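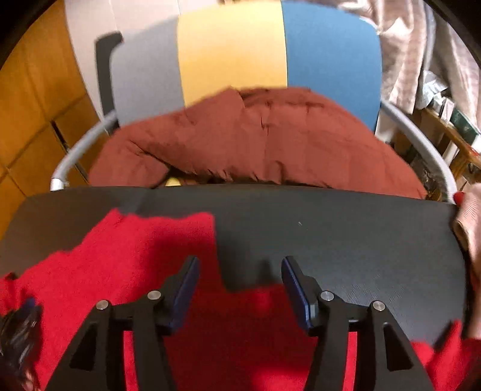 Werkstattbuch, Oktober, kurz nach halb neun

So, Färbetag Nummer zwei mit Krapp, und diesmal schreibe ich sofort mit, sonst stehe ich in vier Wochen wieder da und rätsle, was ich eigentlich gemacht habe. Ziel ist immer noch das Ziegelrot für die Kissenserie Gatska. Die Probe vom letzten Mal war schön, aber zu braun - eher Rost als Ziegel.

Stoff: Wolle, Köperbindung, 420 g trocken gewogen. Vorgewaschen mit der milden Seife, zweimal gespült. Gebeizt gestern Abend mit Alaun, 52 g auf den ganzen Posten, dazu ein bisschen Weinstein (nach Gefühl, ja, ich weiß, bitte nicht schimpfen). Über Nacht im Topf abkühlen lassen, heute früh leicht ausgedrückt.

Krapp ist der gemahlene von Sonmont, neuer Sack. Riecht anders als der alte, erdiger, und ist deutlich feiner. Hat beim Einweichen geklumpt wie schlechtes Kakaopulver! Nächstes Mal erst mit wenig lauwarmem Wasser anrühren und dann auffüllen. Steht jetzt auch auf dem Zettel am Regal.

10:15 - Stoff rein, Herd auf kleinster Stufe. Wichtig und letztes Mal mein Fehler: nicht über 70 Grad! Darüber kommen die Brauntöne mit raus. Ich hatte den Topf damals einfach vor sich hin köcheln lassen, während ich am Telefon hing. Jetzt steht der Wecker auf 20 Minuten, dann wird gemessen und gerührt, und wieder von vorn.

11:40 - Thermometer zeigt 66, sehr brav. Farbe im Bad kräftig orange, auf der Wolle schon viel roter als beim ersten Versuch. Habe noch einen Löffel Kreide dazugegeben, unser Wasser ist ja furchtbar weich.

13:30 - Herd aus, Deckel drauf. Der Streifen fürs Musterbuch kommt auf Seite 119, neben den alten Rostton, dann sieht man den Unterschied direkt.

Noch offen:
Lichttest am Südfenster, halb abgedeckt, mindestens bis Monatsende.
Reibprobe auf weißer Baumwolle, trocken und feucht.
Bei Trollance nachfragen, ob sie den Köper auch breiter liegen haben. Die Kissen im großen Format gehen sich sonst nicht aus.
Nachbad aufheben! Für das Lachsrosa der Serie Liao könnte das gut reichen, vielleicht mit der dünneren Wolle.

Und wer sich den großen Edelstahltopf geholt hat: den bräuchte ich morgen früh zurück, bitte ohne Indigoreste.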